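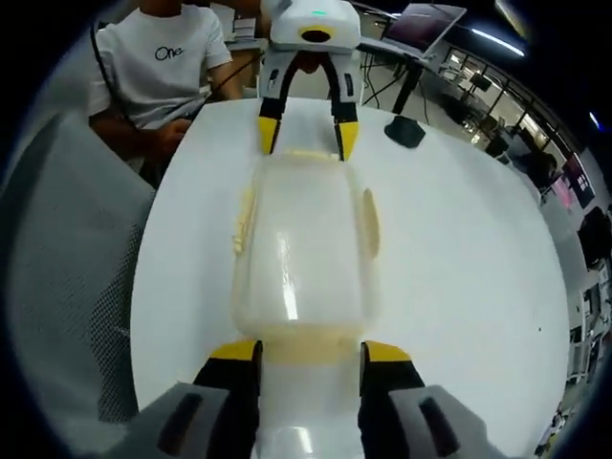

Equipment plan for the coming budget year: grippers, fingertips and tables

29 March 2025

The equipment requests for the next budget year are due in April, and the largest one from our side of the building is again for the hand-held gripper program. Several readers outside the group have asked what the money goes to and why the request looks different from last year's. This item goes through it line by line. Nothing has been approved yet, and the order of the lines may still change.

What we have now

The lab owns 12 hand-held grippers. All of them came from Leltier in two orders, one for the original pilot and one when the Itlow project started. Four are kept as two matched pairs for handling work where one person or two people hold an object from both ends, such as bottles, trays and folded cloth. The rest are used singly. We also have one bench arm on long-term loan from the Sukbridge site, which goes back when their own line reopens, and it is not part of this request.

The grippers themselves have held up better than we planned for. Last year's budget carried money for replacing a third of them, and we used very little of it. The parts that wear are the fingertips and the cables. Tips go first on plastic bottles and other slick containers, where people tend to squeeze harder than they need to, and the grip surface gets polished. Cables go at the strain relief, usually after somebody has walked around a table with the tool in hand and pulled the cord tight against a chair.

What we are asking for

Line 1 is four more hand-held grippers, bringing the total to 16. We want these as two more matched pairs. Bookings for the existing pairs have been full for most of the winter, and the single units can't be paired up easily because they were calibrated at different times and the finger travel doesn't match closely enough. Leltier will sell pairs calibrated together if they are ordered that way, and the quote we have is for that option. It costs more per unit than buying singles. We think it is worth it, given the hours we spent in the fall trying to match older units by hand.

Line 2 is fingertips. We are asking for 108 sets, to be delivered in two batches. This is a larger number than last year and it is the line that got the most questions at the planning meeting. The reason is that we want to stop ordering tips as we run out. Small orders carry a setup charge every time, and twice this winter a pair sat on the shelf waiting for a delivery. Buying for the whole year brings the price per set down enough to cover the extra quantity. The tips keep well in a closed drawer.

Line 3 is cables and strain reliefs. This is a small line. It includes one spare cable for every unit, old and new, and a bag of the clip-on reliefs that Leltier started shipping last year. The older units will need them fitted, which takes a few minutes each and can be done here.

Line 4 is furniture. Much of the tabletop work is done at round meeting tables, which are fine for two people facing each other over one object but awkward when a laptop has to be close by and in reach. We are asking for two height-adjustable tables with cable trays underneath. If this line has to be cut, we can keep working as we do now.

Line 5 is test objects. Bottles, boxes, pouches and lids come out of the general supplies budget at the moment, and the people who manage that budget would like us to stop. The amount is modest. We would rather show it openly in the gripper request, where anyone reading the numbers can see what a session costs.

What we left out

There was some discussion about a second bench arm. Fujimoto gave us a quote for a small one with a compatible wrist, and the price was fair. We decided against asking for it this year for two reasons. The first is floor space, as the arm needs a fenced area and the only suitable corner is promised to the print room move. The second is that the arm would come with a yearly service contract, and we can't commit to that until we know whether Itlow is extended. The quote can be renewed, and we expect to bring it back next year.

We also left out new laptops. The ones in use are slow at copying files at the end of a session but they work, and they are due for replacement under the regular computer schedule.

How the costs were worked out

For each line we used a written quote or the last invoice, whichever was newer, and added shipping. Shipping was missing from last year's request and caused a small overrun on the cable order, so please check for it if you are preparing a request of your own. We did not add a general reserve. The finance office has asked groups not to do this and to name the risks in writing. Ours are a price change on matched pairs after the quote runs out, and a longer delivery time than the one we were given.

Staff time is not in the request, but it should be in the plan. New grippers have to be unpacked, checked against the calibration block, labeled and entered in the booking list. Last time this took most of a week for one person, because the units came in a single delivery in the middle of a busy month. We have asked for the new pairs to be shipped one pair at a time.

If only part of the request is approved

We were asked to rank the lines. Fingertips come first, then cables, then grippers, then test objects, then tables. A larger set of grippers with no working tips would not help anyone. If the gripper line is cut in half, we would still buy one matched pair and give it to the bottle and container work, where the waiting list is longest.

Dates and booking

Requests close at the end of April. Groups that expect to need a matched pair during the summer should enter the dates in the booking list before then, even if they are uncertain, so that the demand shows up in the numbers we send forward. Bookings can be changed later without any penalty.

Worn tips should go in the box by the supply shelf with the unit number written on the bag. Please don't throw them out. We use them to work out how long a set lasts on each kind of object, and the estimate for line 2 depends on it.

Questions about the quotes can be sent to the equipment mailbox. The full request, with the Leltier and Fujimoto quotes attached, is in the shared planning folder.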